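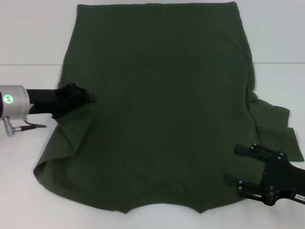

How do you store T-shirts in a deep drawer without it turning into a mess?

Posted by Sheyla Palomino in Home & Closets

Hi all! We moved into a smaller place in December and I lost my closet. What I have now is one dresser with four drawers, and they're really deep, like sweater-drawer deep, and my T-shirts are losing the battle. I stack them nicely, I feel good about myself for a day, and then I pull out one from the bottom and the whole pile slides into the back of the drawer.

I wear T-shirts pretty much every day (I teach swim lessons, so it's all shirts and shorts) and I own way too many. I've already given away two bags. The ones left are ones I do wear, so please don't just tell me to get rid of more, my sister has that covered.

Things I've tried: rolling them, which looked cute but they came out wrinkled in a weird spiral. Hanging them on the back of the bedroom door, which meant the door wouldn't close. I also bought a Wudis drawer divider, the springy kind, and it pops loose every time I shut the drawer hard.

The drawer is 35 inches wide if that helps. Should I be filing them upright? Does that work in a deep drawer or do they just flop over? And is it worth it with the thin soft ones?

Hortensia Condori
14 people found this helpful

Yes, file them! I fought this for years because it sounded fussy, and now I'd never go back. The trick with a deep drawer is that you have to make the folded shirt tall enough. Most of the folding directions you find online are for shallow drawers, so you end up with a tiny packet that sinks to the bottom and you're wasting all the space above it.

What I do: shirt face down on something flat (the bed is too squishy, I use the kitchen table), smooth it out with your hands, then fold one side in toward the middle and lay the sleeve back on itself so it doesn't stick out past the edge. Same on the other side.

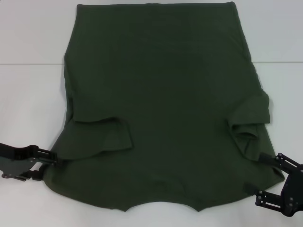

You want to end up with a long strip that's the same width all the way down. Then fold the strip in half, hem up to the collar, and then in half again or in thirds. Try one and stand it in the drawer before you do the rest! If it comes up to just under the top of the drawer, you've got it. If it's short, skip a fold.

For the flopping, it's all about how full the row is. Shirts hold each other up. I put a shoebox at the end of the row and as the week goes on and the row gets shorter, I push the box forward. I keep socks in it. Ugly but free.

Thin shirts are a pain, I agree. I fold two together, same color family, and they stand up fine.

Wenjie Mao
3 people found this helpful

just get bins. I have the Bellelmont fabric ones and never fold anything, shirts go in one, shorts in the other. wrinkles fall out after you wear it for ten minutes

Ruth Muñoz
9 people found this helpful

I mostly agree with Hortensia but I'd do the dividers differently. Those spring ones need a drawer with solid straight sides, and on a lot of dressers the side panels bow out a little when you push on them. Check yours. If they flex, no spring divider is going to hold and you can stop blaming the divider.

I cut pieces of foam board to the depth of the drawer and slotted them together like a wine box. 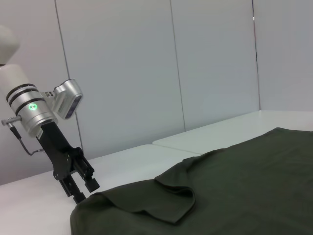 Cut them a hair short so they don't scrape when the drawer closes – ask me how I know. Mine have lasted through two moves.

Also, one thing on wrinkles. If your shirts come out creased no matter how you fold them, look at how long they sit in the dryer after it stops. I used to leave mine in overnight and blame the drawer. Now I fold at 9 p.m. in front of the TV while they're still a bit warm and they're so much flatter.

Sheyla, how many drawers can you give to shirts? If it's two, I'd put work shirts in one and everything else in the other and not bother sorting by color.

Sheyla Palomino
Two, I think! Trying the shoebox first because I have one right here, then foam board if that gets annoying. Thank you!!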